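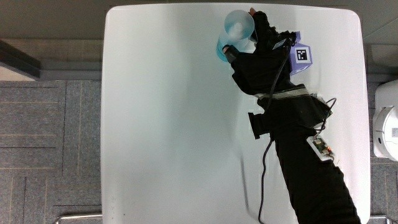 A translucent light blue plastic cup, tilted on its side on a white tabletop.

Search articles Enter a word or phrase Go

Cup corner

A cup corner is the part of a kitchen, canteen or break room where drinking cups are set out, filled, rinsed and put away again. It usually takes in a small table or a stretch of counter, the cups themselves, and a piece of wall that can stand being splashed. The name is an everyday one and is used rather loosely - some households mean only the shelf over the sink by it, while in larger buildings it may be a whole alcove with its own tap.

Cups

Most cup corners that see a lot of use are stocked with plastic cups. They are light, they survive a fall that would finish off a glass, and a child can carry two of them across a room without much worry. The familiar shape is wider at the mouth than at the base, which lets the cups nest into a tall stack. Many have ribs or steps molded into the side, and these help the fingers keep hold and also keep a stack from jamming together quite so stubbornly.

Translucent cups are a long-standing favorite. The color of a see-through plastic looks pale where the wall is thin and richer where there is more material to look through, so the same cup can seem to be two or three shades at once. Old hands at this sort of thing are fond of blue and green, which hide tea stains poorly but look fresh on the shelf for years. Sizes vary a good deal. In the canteens of Birna, where the cup corner has been a fixture for generations, the usual cup holds up to 400 milliliters, and smaller ones are kept on a lower shelf for the youngest visitors.

Plastic cups scratch with time, and the fine scratches make them cloudy. A soft cloth, warm water and a little dish soap are kinder to them than a scouring pad. Cups that have been left nested while damp should be pulled apart and washed again before use, then stood upside down on a rack until the insides are dry.

Table

The table in a cup corner is generally plain and pale. White is the most common choice, as drips and crumbs show up on it right away and can be wiped off before they set. Rounded corners are much appreciated wherever people squeeze past with full hands. At the Willems school in Birna, the refitted dining hall was given 16 such tables, and the square ones they replaced were passed on to the sewing room, where they are still in use.

Wall surfaces

Behind or beside the cups there is often a hard, washable surface. Tile was once the usual answer, and plenty of people still like it best, but metal panels have become common in shared kitchens. They have far fewer joints than tile, and so there is less grout for somebody to go at with a toothbrush on a quiet afternoon. 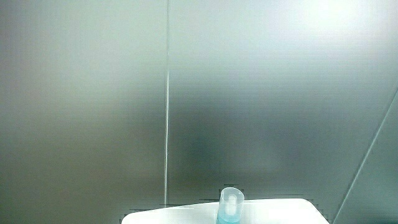 Stainless steel for this purpose is normally given a brushed finish, made by rubbing the sheet with a fine abrasive in one direction. The lines that result are shallow enough to feel smooth under the hand, and they break up reflections into soft patches of light and dark. A mirror finish would show every fingerprint. A brushed one shows them too, it must be admitted, though one has to stand at the right spot to be bothered.

Panels are cleaned along the grain, never across it or in circles, with a damp cloth first and a dry one after. Chlorine bleach should be kept off steel. Hard-water spots come away with diluted vinegar, and the panel is then rinsed well - a step that is easily forgotten when the kettle is already on.
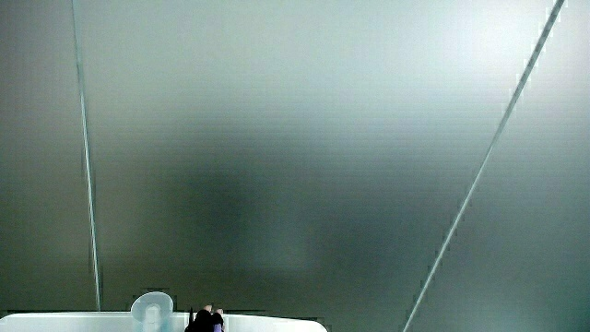
Smooth gray-green surface with the look of brushed metal, brighter toward the upper right.

The color of such a finish depends a great deal on the light. Under cool lamps it may lean toward green or mint, and on a dull day in October the same wall can look almost olive. Anyone matching a new panel to an old one does well to compare them in place, at the hour when the room is busiest.

See also: Dish rack; Drinking glass; Splashback; Tumbler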